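Two weeks with the Pratum hand gripper kit

September 28, 2020

I've been wanting one of these since Ye-ji Um let me squeeze hers back in January, and the Pratum kit finally landed on my doorstep. I love it! You hold it in your hand, pull the trigger, and the fingers close just like the ones on a robot arm (no arm needed, which is good, as I can't afford one).

Putting it together took me an evening. The manual is thin, and I had the linkage in backward for most of that evening, but every part was in the box and the holes lined up. Dindo Castillo built his faster and keeps bringing it up.

The pads are my favorite bit. Bare plastic fingers are slippery little things, and a strip of black padding on the inside of each one changes the whole feel of the tool. Mine have gone ragged at the edges and I don't care at all, they're easy to replace and I've already got more from Jirdale.

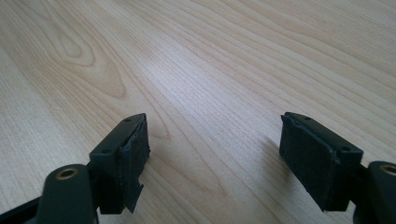
What I'd change

The trigger spring is stiff. After 600 or so squeezes my palm was done for the day, and I'd happily pay extra for a softer one. I'd also like a wider choice of fingers, maybe a skinny pair for picking up coins and washers.

Brass inserts were a lovely surprise at this price, though. I've had screws in and out of them over and over while fiddling with the fit, and they still bite properly.

Next up is the Bidgate wrist mount, which Pacita Mercado is lending me as soon as she finds the bolts for it.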